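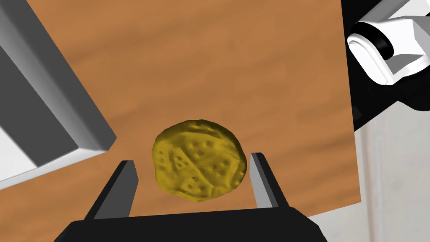 Yellow, lumpy and dotted a bit like dice, on a brown tabletop

Home poker night: how I keep the cards, chips and table in good shape

I've been hosting a small card night at home for years now, and most of what I've learned has nothing to do with playing well (I don't!). It's all housekeeping. Sticky cards, chips that smell like old nachos, felt that looks like the cat slept on it. So these are the little habits that work at my place, in no special order.

Cleaning plastic cards

Plastic cards can take a wipe, paper ones can't. For plastic I use a soft cloth barely damp with lukewarm water and one drop of dish soap, do both sides, and lay them out on a towel for 30 minutes before I even think about stacking them. If you stack them damp they'll glue themselves together and you'll be peeling them apart at the next game. Skip the rubbing alcohol, it took the print right off one of my favorite decks.

Paper cards get a dry cloth and that's it. When a paper deck starts dragging I retire it to the kids' drawer and open a new one. I like to have 2 decks going on the night anyway, one being dealt and one being shuffled, and they both last longer that way.

Chips

Clay-type chips hate soaking. I fill a bowl with lukewarm soapy water, dip an old toothbrush, scrub the edges (that's where the gunk lives) and wipe each chip dry right away. Put on some music, it's kind of soothing. Cheap plastic chips are tougher and you can swish the whole lot in the sink. Just not the dishwasher, please. Mine came out warped and wouldn't stack straight ever again.
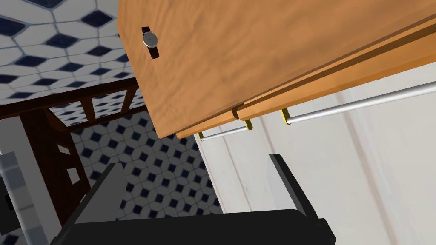
Round silver watch, brown strap, warm-toned wood

Timing the blinds

If your games drag on past midnight, set a timer and stick to it. We raise the blinds every 30 minutes and take a proper snack break after 60. A plain kitchen timer does it, or any watch you can see without digging out your phone. Phones on the table are how you end up with somebody reading the news while everyone waits for them to fold.

Saving the table

My game table is just our dining table, so it needs some help. I lay down a thick blanket first, then a piece of felt cut big enough to hang over the sides, and I clip it underneath with tablecloth clips. Cards slide nicely and you can pick them up without scratching at the wood with your nails. The felt gets a lint roller afterward, always in one direction.

For spills on felt, blot and don't rub. Cold water and a clean rag handles soda and most beer. Red wine I've never fully beaten
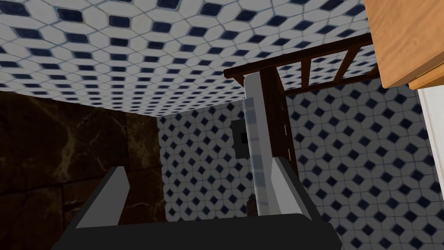

but club soda gets it down to a shadow, and then you put the chip tray over it and carry on with your life. Greasy spots do better with cornstarch. Leave it on overnight and vacuum it off with the brush attachment.

Snacks that don't wreck the deck

Anything dusted in orange powder is banned at my house. Pretzels, grapes, cubed cheese on toothpicks, all fine. Drinks go on a side stool and never on the felt, and I keep a damp washcloth in a bowl for fingers. With 8 players I put out a second bowl.

Putting it all away
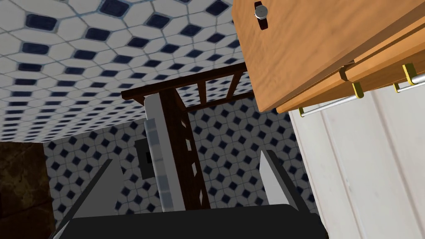 Credit: Michalis Antoniadis

I keep everything in one drawer, decks in their boxes with a rubber band around the box (never around the cards, it dents the edges). The felt gets rolled on a wrapping paper tube so there are no creases. Chips go in by color, and I check for strays under the couch before bed. The dealer button lives in an old mint tin and I still lose it most Octobers.

Oh, and write the buy-in and the quitting time on a piece of paper before the first hand. Tape it to the fridge. Ours is pocket change and it stays pocket change, and anybody who wants to go home early gets cashed out with no grumbling.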